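4. Leveling Your Stirna Bread Proofer

Before you fill the water tray for the first time, please take a few minutes to get your Stirna sitting level. We know you're eager to get some dough in there (we always are!), but a proofer that leans even a little will send its water to one corner, and your loaves will rise lopsided.

1. Choose a sturdy counter away from drafts, and leave a hand's width of space behind the back vent.
2. Set the proofer down with the door facing you and the cord hanging free.
3. Turn each front foot by hand until the cabinet stops rocking. Clockwise raises it, counterclockwise lowers it.
4. Slide in the empty tray and pour in 2 cups of cool tap water. Look at it from the side, and adjust the feet again if one end looks deeper.
5. Close the door, plug in the cord, and set the dial to 27 °C. Give it almost 96 minutes to settle on this first warm-up. Later ones go much faster.

Note: A faint smell during the first warm-up is normal and clears by the second or third use. Leave a kitchen window open if it bothers you.

CAUTION: Never move the proofer with water in the tray. Unplug it, let it cool, and empty the tray first.
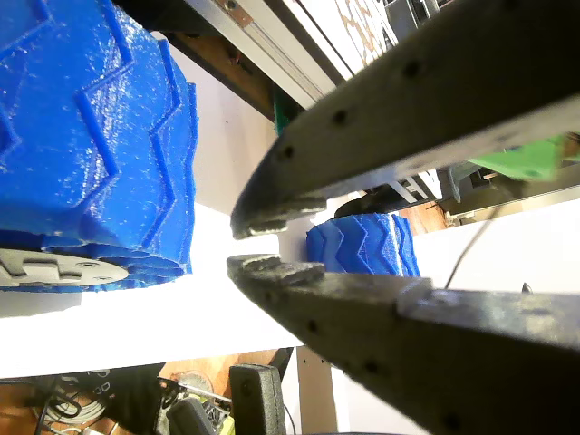

Once the water lies even from end to end, you can leave the feet alone until you move the proofer to another counter. Then run through steps 3 and 4 again, and you'll be ready for your first batch of rolls, covered in Section 5.

Related guides
Cleaning the water tray
Overnight dough in the Stirna
Replacing a door seal

1,330 shares

Droncombe Kitchen Goods, Hiltstead | Contact us | Back to top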